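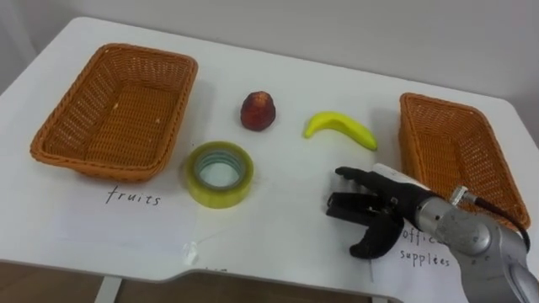
A reply on the Hurkside board says we should drop the baskets and have the hand pick up wooden blocks until the grip is repeatable, as mixed objects only hide whatever is wrong with the fingers. Fair point, and we did blocks for most of last month. They all get picked up the same way, though, and the tape roll doesn't. I'm leaving the mixed set on the table for now and will go back to blocks if the finger numbers stop making sense.

Budorlow build, Moltthorpe workshop
February, started 9.40 am

Setup
Table against the wall, two wicker baskets, paper labels for "fruits" and "office supplies". Objects are the banana, the red fruit and the roll of clear packing tape. Right arm only. Left arm is powered but parked and I don't want it involved until the shoulder wiring is tidied.

Tape the labels down properly. If a label lifts, a fingertip can get under it and drag it.

Values to begin with:
Grip limit 65 percent
Pause above object before closing 300 ms
Wrist roll at pick 89 degrees
Command timeout 500 ms

The wrist was meant to be 90 but the last degree makes the joint hunt back and forth. 89 is quiet. I'll look for the cause when the cover is next off.

Tape roll
Went over the far side of the core on the first go and closed on nothing. Lowered the pick height and moved the approach closer to the thumb. After that it came up, tilted, and dropped into the office basket. The tilt doesn't matter for a basket but it will matter if we ever want to put the roll on a peg.

Fingers need to come in from the side with this one. From straight above they push on the rim and the roll skids.

Banana
Easiest of the lot. Light, and there is plenty of it for the fingers to wrap. The only trouble was letting go — the middle finger opens after the others and gives it a flick. Slowed the release and it stayed in the basket.

Red fruit
Lower fingers and thumb do all the work. The index stays straight up with the fruit held, and I had assumed it was a fault. It's the old pointing pose left in the hand file, so the index never gets a close command. The hold is good enough without it, so I've left it alone for this session and put it on the list. Whoever edits the hand file next, please save a copy first. We lost the thumb offsets that way in the spring.
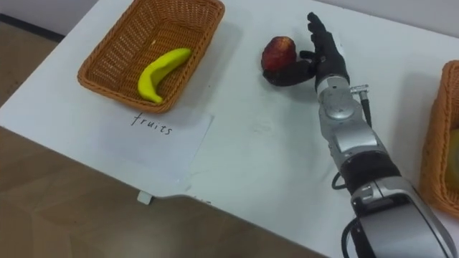 Reach to the back of the table

Separate check, with the robot standing facing the desk and the arm stretched forward. I wanted to know how far back we can hold something before the balance controller starts to complain.

Something small and yellow as the load. The elbow still has some bend in it out there and the ankles were quiet on the log. Shoulder current was higher than I'd like. Don't hold that pose for long until we've had a proper look at the motor temperatures.

Main cable runs down past the legs and over the floor. Keep the loop wide and walk around it. The thin wires at the shoulder still hang free and want a clip before anyone tries a faster arm move.

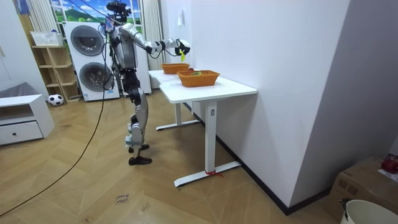
Robles
Arm and hand wiring, Budorlow build

Notes for next session:

Give the index finger its own close value, start low.
Swap the middle finger release order and see if the flick goes.
Clip the shoulder wires.
Log motor temperature on the long reach.
Try the tape roll from the left side of the table — the approach is only tuned for the middle.
Answer the Hurkside reply and attach the grip log.

Powered down at 1.15 pm. Batteries on charge, hand file saved under the February folder.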